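Stuvik / perception / ticket 582
Status: reopened
Component: segmenter, garment hem estimate
Opened 2020-03-01

Summary: planner refuses ironing start pose, "hem edge not found", on printed shirts. Closed in the last release as fixed. I don't believe it is.

Steps taken so far

Ran the shirt task 6 times on the current build. Four runs planned normally. The other 2 stopped before the first stroke with the hem error. Same config, same weights, no restart in between.

The release note says the new mask "handles graphics and clutter". I would like to know what it was tested on. The Drimo regression set has plain shirts on a bare table and very little else, so a pass there tells us nothing about this.

Brekke suggested lighting. Locked exposure and gain, re-ran the mask on the saved input. Same hole in the same place. Not lighting.

Cellen suggested the depth filter. Turned it off. The mask got noisier at the border and the hole stayed. Turned it back on.

Lowered the color split threshold by 2 steps. The hole closes, but now the mask leaks into the tablecloth and the hem estimate comes out well past the fabric. The planner accepts it, which worries me more than the original error. Reverted.

Log from a failing run:

segmenter: 2 regions, kept largest
hem_fit: inliers below minimum
planner: abort, hem edge not found

"Kept largest" is where I'd look. If the print or an object splits the shirt, the rest gets thrown away without so much as a warning.
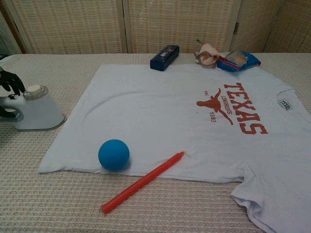
Alvar Skjelbred

The ball is close to the hem and the red-orange stick runs from the fabric onto the cloth, so the border is broken there whatever the threshold. The Texas Longhorns print is rust-orange on light blue-gray, a strong enough edge to split on. I can't say yet which one does it and I'm not going to guess in the ticket.

Requested: merge regions that share a depth plane before picking one, and make the discard a warning. Please don't close this again on the Drimo set alone.

Workaround: none I trust. Hand-drawn hem line works if you need a demo.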